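Foro Zamani > Manipulación y datos > Normas y buenas prácticas

¿Hay que vaciar la cama antes de grabar demostraciones de doblado de ropa?

percha_torcida
31 de mayo de 2024

Hola a todos. Coordino una campaña pequeña de recogida de datos con pinzas de mano, de las que llevan la cámara encima, en casas particulares. La tarea es extender y doblar prendas grandes sobre la cama. Tenemos 3.683 episodios grabados y una discusión que ya dura más que la campaña.

La guía interna que heredamos del proyecto Tratov dice, en su apartado de preparación, que la superficie de trabajo debe estar «despejada y neutra». Quien escribió eso no ha visto una cama en su vida. En las casas a las que vamos hay almohadas, cojines, mantas y peluches con más antigüedad que el inquilino. Media plantilla aparta todo antes de grabar y la otra media lo deja donde está, y ahora resulta que ambas mitades creen estar cumpliendo la norma.

Además, la revisión nos ha devuelto 762 episodios con la etiqueta «entorno no conforme», sin más explicación. Me gustaría saber tres cosas. Si hay un criterio escrito en algún sitio que no sea una fotocopia de Tratov. Si las prendas muy estampadas dan problemas, porque un compañero sostiene que solo deberíamos usar ropa lisa. Y qué se hace con los episodios en los que la tela sale movida. En julio empezamos otra tanda y preferiría no llegar con la misma pelea.

Gracias de antemano y perdón por el ladrillo.

operador_raso

Ropa lisa siempre y fondo blanco. Nosotros usamos una mesa y nunca hemos tenido ningún problema.

(Tampoco hemos conseguido que doble nada fuera de esa mesa, pero eso lo lleva otro departamento.)

dobladillo_y_medio

Llevo dos campañas de ropa, una con el protocolo Ladard y otra con uno que redactamos nosotros a base de meter la pata, así que voy por partes.

Sobre la cama. «Despejada» se entiende mejor si se cambia por «con sitio para la prenda». En nuestra guía quedó así: la prenda tiene que caber extendida o colgar por un solo borde, y las dos pinzas tienen que poder llegar a las mangas y al bajo sin engancharse con nada. Lo que esté al fondo, contra la pared, se queda. Lo que esté debajo de la prenda, se quita. Y lo que se mueva a mitad del episodio porque lo has empujado con el codo, se queda también y se anota, que a un robot en una casa le va a pasar lo mismo y no tendrá codo al que echarle la culpa.

Lo que sí es motivo de rechazo, al menos para nosotros:

Otra prenda del mismo color mezclada con la que se dobla.
El cable de la pinza pasando por encima de la tela en pleno agarre.
El operador recolocando la prenda con la mano libre. Se hace sin querer. Se hace muchísimo.
Documentos, pantallas o retratos de familia a la vista. Esto va por privacidad y aquí no hay margen de interpretación, se retiran antes de encender nada.
Cambiar de sitio los muebles entre episodio y episodio de una misma serie.

Sobre los estampados, tu compañero tiene media razón, que es la peor cantidad de razón que se puede tener. Un dibujo repetido complica encontrar el borde de la manga cuando queda encima del cuerpo. También es lo que la gente guarda en el armario. En nuestra campaña quedaron 3.382 episodios válidos y, si hubiéramos exigido tela lisa, habríamos terminado doblando sábanas de hotel. Lo que pedimos es que se anote el tipo de tejido y que el color contraste con la colcha. Flores moradas sobre colcha clara, adelante. Flores moradas sobre colcha de flores moradas, habla con el dueño de la casa, que igual necesita ayuda de otro tipo.

Sobre la tela movida: un levantamiento rápido sale borroso por fuerza. No lo borres si se sigue viendo dónde agarran los dedos. Nosotros pedimos que la prenda esté quieta al principio y al final, y lo de en medio se juzga por el agarre.

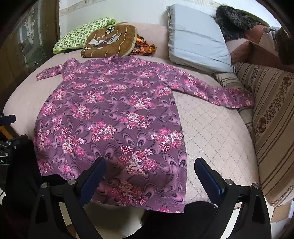
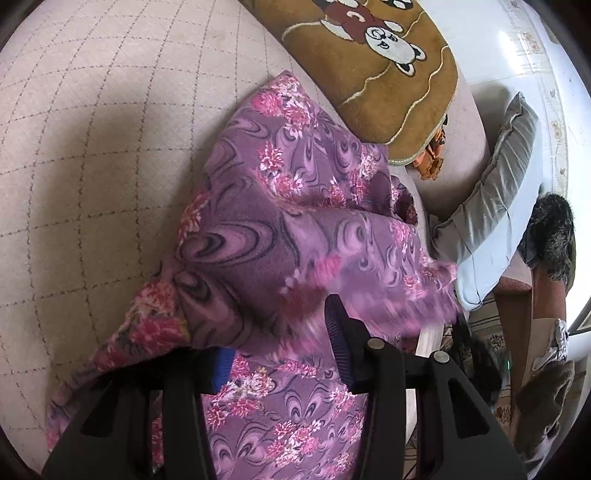 Y sobre los 762 devueltos, pediría que los revisen 2 personas por separado con los motivos escritos delante, una casilla por motivo. «Entorno no conforme» es lo que pone un revisor cuando quiere irse a comer. Si las dos personas no coinciden, el episodio vuelve a la pila y lo que se corrige es la guía. A nosotros nos tocó reescribir el apartado de preparación cuatro veces, y la cuarta era casi igual que la primera pero con menos adjetivos.

La nueva versión, que se aplique desde el primer episodio de julio y no a mitad de semana. Ponedle número. Mezclar dos versiones sin número en la misma carpeta es una experiencia que solo recomiendo a quien me caiga mal.

percha_torcida

Copiado lo de «con sitio para la prenda», con permiso. Lo de la mano libre lo he leído en voz alta y se ha hecho un silencio muy revelador.

guante_impar

Añado una tontería: en Sarnach exigen apuntar la altura de la cama. Parece manía de burócrata hasta que comparas una canapé alta con un colchón casi en el suelo, porque el ángulo de las pinzas cambia entero. Se tarda un minuto con una cinta métrica. La cinta, eso sí, fuera de la cama antes de grabar, que a mí me devolvieron una serie completa por eso.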